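Painting bare brick indoors: limewash or masonry paint?
Forum: Walls, Floors and Ceilings
Thread started 1 August 2025

mabula_end
We took the plaster off two walls in the back room in March and the brick underneath is decent but very dark. The room faces north and I want it white. A decorator quoted 615 pounds for a mist coat and two coats of Dreko matt emulsion. My neighbour says emulsion on old brick will trap damp and I should use limewash. One wall is external, solid brick with no cavity. The house was built before damp courses were common round here. Which would you use?

terracepete
Limewash on the external one, no question. Solid walls need to breathe. I had emulsion on mine when I moved in and it came off in sheets along the bottom three courses.

Nendach
I don't agree that it's no question. Mine has had ordinary matt emulsion on it for years with no trouble. If the gutters are sound and the ground outside is below floor level, the wall will be dry and you can put what you like on it. If it isn't dry, limewash won't cure it either.

terracepete
I never said it would cure it. I said it wouldn't make it worse.

G. Makori
I did both types in the same house. Limewash is cheap and slow. You need to damp the wall down first, put it on thin, and leave a day between coats. Mine took five coats before the red stopped showing. It also rubs off on clothes a bit, so think about whether a sofa is going against it. Masonry paint covered in two coats and I can wipe it.

For the external wall you could look at a silicate paint. It costs more but it lets vapour through and doesn't dust.

mabula_end
Thanks. There will be a bench against the longer wall so dusting is a concern. Is silicate all right over old mortar? Some of the joints are crumbly.

G. Makori
Rake out the loose ones and repoint in lime first. Leave it a few weeks. I paid 256 pounds for the silicate and the primer together, from Bremo, and did the work myself.

kettle_on
Does anyone paint just the bricks and keep the mortar grey? I like being able to see the pattern, and when everything is one white it can look like a garage.

Nendach
You can, but it takes forever with a small brush. Easier to paint the lot, then point over it. Or choose white bricks to start with if it's a new wall.

kettle_on
I meant white bricks with the joints left grey.

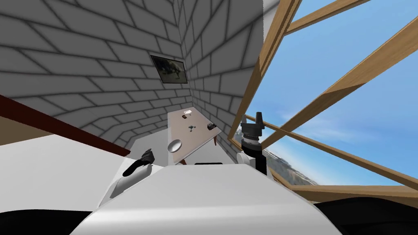
White brick walls with grey mortar lines

terracepete
Those are large bricks, so the lines are well spaced. With standard bricks you get a lot more grey and it looks busier in a small room.

kettle_on
Fair point. Mine's a small room.

mabula_end
I'm going to leave the mortar alone on the internal wall and see how it looks after one coat. Silicate on the external one once the pointing is done.

Nendach
Check the gutter before you spend anything. Stand outside when it's raining hard and look up.

mabula_end
Gutter has a drip at one joint. Ladder out tomorrow.

G. Makori
Then give the wall a few dry weeks after you fix it, before the primer goes on.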